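Temen Returns and Sorting, Rekgate site
Joint staff and management meeting on the picking arm
Minutes of the meeting held on Apr 16, 2020

Present: site manager, both shift leads, two staff representatives (sorting floor and goods-in), maintenance, health and safety, payroll. The Zamora engineer joined by phone for items 3 and 4.
Apologies: training officer.

1. Minutes of the last meeting
Agreed as a true record, with one change. Under item 6 the words "all sorters" should read "all sorters on the early shift".

2. Matters arising
The extra lockers have been ordered. The question of who signs for the spare keys to the trial bay is still open and stays with the shift leads.
Maintenance has moved the kettle point out of the corridor. Goods-in asked for it to be moved back. Not agreed.

3. Trial of the arm
The site manager went over the position. The arm is on trial for small mixed returns only. Bagged clothing, glass and anything over the weight limit stay with the hand sorters. Orders from Hirnness are not part of the trial and will not be until their contract has been looked at.

The early shift lead reported on the last full test run. 1022 items were put through against a target of 1000. The staff representative for sorting asked whether the figure included items a person had to pick out by hand afterwards. The shift lead said it did. The meeting agreed that hand picks should be shown on a separate line from now on, and that the figure should not go on the noticeboard until this has been done. 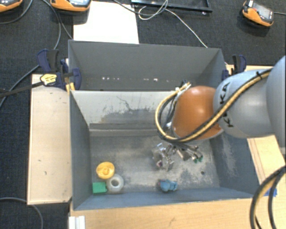 Hand picks were then discussed in more detail. The late shift finds that most of them come at the end of a batch, when only a few things are left. Sorters said that items lying together in a corner, such as the yellow round piece, the ring and the green block at the front left of the bin, are the ones they expect to be called over for. An item on its own causes less trouble. The Zamora engineer said the arm can be set to leave corner items until last and then call a person once for the lot. Sorters would prefer this to being called for each item. To be tried for two weeks.

Maintenance raised the wear inside the bin. The floor is badly scratched and the divider has scraped paint and dark scuffs on it. Maintenance asked for a spare bin to be kept on site. The engineer said wear of this kind does not affect picking but had no objection. The site manager will get a price.

Health and safety asked for the clamps on the bin to be added to the start-of-shift check sheet. Agreed. Cables in the bay are also to be looked at on each shift and anything lying across a walkway reported. Nobody is to reach into the bin before the arm has been stopped and the stop light is showing. This applies to leads and visitors as well.

4. Changes to jobs
The staff representative for sorting said people wanted a plain answer on numbers. The site manager said no sorting post will be removed during the trial. What happens after June has not been decided. The representative asked for this to be put in writing to all staff and the site manager agreed.

Two sorters on each shift will act as bay attendants. The work is clearing hand picks, topping up the bin and filling in the fault sheet. Those who have done it so far said that it is easier on the back and shoulders but that there is a lot of standing about, and that it is hard to talk to anyone from the bay. One had asked to go back to the belt and has done so.

It was agreed that attendants will change over every 2 hours and that nobody will be kept on the bay for a whole shift. Goods-in asked whether their people could take a turn. The shift leads had no objection once training has been given.

The engineer was asked whether the system records how long an attendant takes to answer a call. It does. The staff representatives said this had not been mentioned when the trial was set up and asked that the times not be used in reviews. The site manager said they would not be used for individuals during the trial. The representatives want this included in the same letter. Agreed.

5. Pay and grading
Payroll explained that the attendant role has no grade of its own. Attendants stay on the sorter rate. The staff representatives said the fault sheet and the restart procedure are extra duties and should be paid as such. Management's view is that the restart is a matter of a few minutes. No agreement was reached. Payroll will bring the grading sheets for sorter and senior sorter to the next meeting so the duties can be compared.
The bonus for sorting is worked out on belt output. Time on the bay will be counted at the person's own average so that no one loses by it.

6. Training
Training takes 5 hours and is given in working time. Late shift staff have been asked to come in early for it and have not yet been paid for the extra time. Payroll to correct this in the next run.
The restart instructions are to be rewritten. Sorters found steps four and five in the wrong order.

7. Any other business
The bay is cold in the mornings. Maintenance will look at the door seal.
Gloves in the small size have run out again.

Actions
Site manager: letter to all staff on posts and call times; price for spare bin.
Shift leads: hand picks on a separate line; attendant rota; spare keys.
Health and safety: new check sheet.
Payroll: grading sheets; late shift training pay.
Maintenance: door seal.
Zamora: corner setting; corrected restart instructions.

Next meeting to be held when the two weeks on the new setting are finished. Shift leads to fix the time.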